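The Kumby Tote, Six Weeks In

Every spring the bag makers discover that we carry things. This year's discovery is the Kumby, a laptop tote from Ziltora that wants to be your briefcase, your gym bag and, if the brochure is to be believed, a calming presence. I've been hauling one to work for 6 weeks and I am no calmer, but I have stopped losing my keys.

Start with the good part. The laptop sleeve hangs a couple of inches above the bottom of the bag, so when you drop the thing on a train platform (I did, twice) the computer doesn't hit first. It takes a 15-inch machine without a fight. My wife's older Altel, a slab of a laptop from the days when weight meant quality, went in too, although the zipper made its feelings known.

There are two outside pockets. One is for a water bottle and fits every water bottle except the one I own. The other is lined with something soft and is meant for sunglasses, which in February is optimistic. I keep receipts in it. They have never been so comfortable.
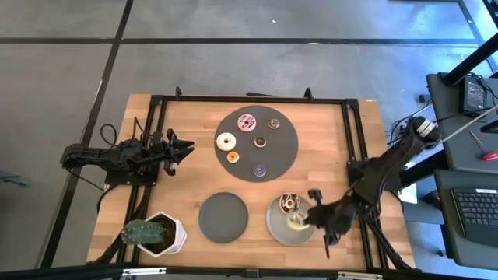 Wycliffe Lukumay
Bags and Gear Editor

The straps are where the money went. They're wide, they stay on a winter coat, and they don't squeak. If you've ever walked behind a squeaking tote for eight blocks you'll know what that's worth. The shoulder strap clips off and lives in the bottom of your closet with all the other shoulder straps.

Less happily, the lining is black. So are my charger, my gloves, my umbrella and my mouse. Reaching into the main compartment is like feeling for a light switch in a hotel room. The Mfinanga Day Tote, which I reviewed last May and still own, has a pale yellow lining and looks a bit like the inside of a banana, but I could find a pen in it.

Ziltora calls the outer fabric "weather ready." It was ready for drizzle. Proper rain got as far as the front pocket and turned a parking ticket into pulp, so I suppose that's one point in its favor.

The Kumby costs $80 in gray or navy. There's a leather version at $325, with the same pockets, the same black lining and a small brass tag that tells people you paid $325. Get the gray one. It hides coffee better than the navy, and I've tested both.

Subscribers who want our loaner for a week can reply to this email. It comes with the shoulder strap, if I can find it, and I'd ask you to check the sunglasses pocket before you send it back, as some of those receipts are for my taxes.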